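Part 4: Mixing and applying the oil finish

Right, so by now your Skelbridge table top should be sanded and sitting flat. I've put a lot of these together over the years, and the finish is the bit people rush, eh. Give yourself a full afternoon in August if you can, when the garage is warm and the doors can stay open.

You'll want the Novent hardener (part 3682), the Uner base oil, two clear measuring cups and a few lint-free cloths. Check the colour code on the tin before you crack the lid, as the shop won't take it back once it's open!

1. Stir the base oil slowly. Don't shake it, or you'll be chasing bubbles all day.

2. Pour 1000 mL of base oil into a clean pail.

3. Measure 90 mL of hardener in a small cup and tip it in a bit at a time, stirring as you go.

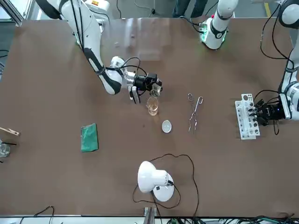

4. Let the mix stand for 16 minutes. I go make a coffee at this point (a timer helps, I get distracted).

Note: Only mix what you'll use today. It thickens in the pail overnight and there's no bringing it back.

5. Start at the far edge and work toward yourself, following the grain. Thin coats, please! My first table had a puddle in the middle the size of a dinner plate and I was scraping it for a week.

6. Wipe off the extra before it goes tacky, then get down low and look across the top with a light behind it. Dull patches want a touch more oil.
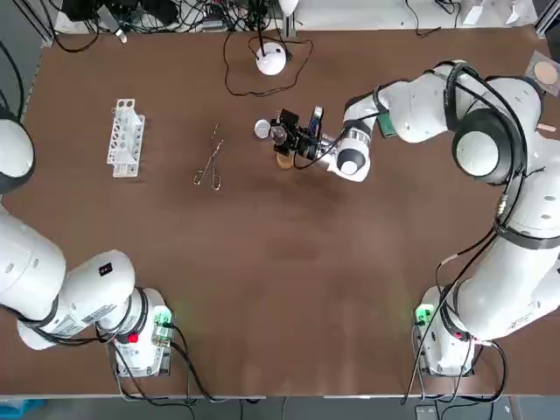
Photo: Eberhard Workshop Guides

7. Leave it alone until the next morning. No mugs, no mail, no cat.

8. Buff lightly with a folded cloth, turning it to a fresh side whenever it starts to drag. I like microfibre for this, though an old cotton T-shirt does fine on the legs.
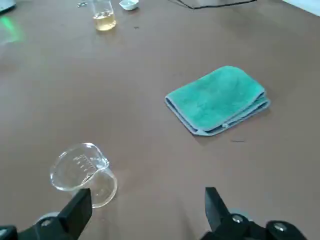

Teal microfibre towel, folded into a pad.

Caution: Oily rags can heat up and catch fire on their own. Lay them out flat outdoors, away from the house, until they're fully dry and stiff. Never ball them up in the bin.

9. Do a second coat the same way. Tops that see a lot of kids' homework might want a third, and I'd do the underside too while you've still got the gloves on.

Once the last coat has cured, go on to Part 5 and fit the leg brackets.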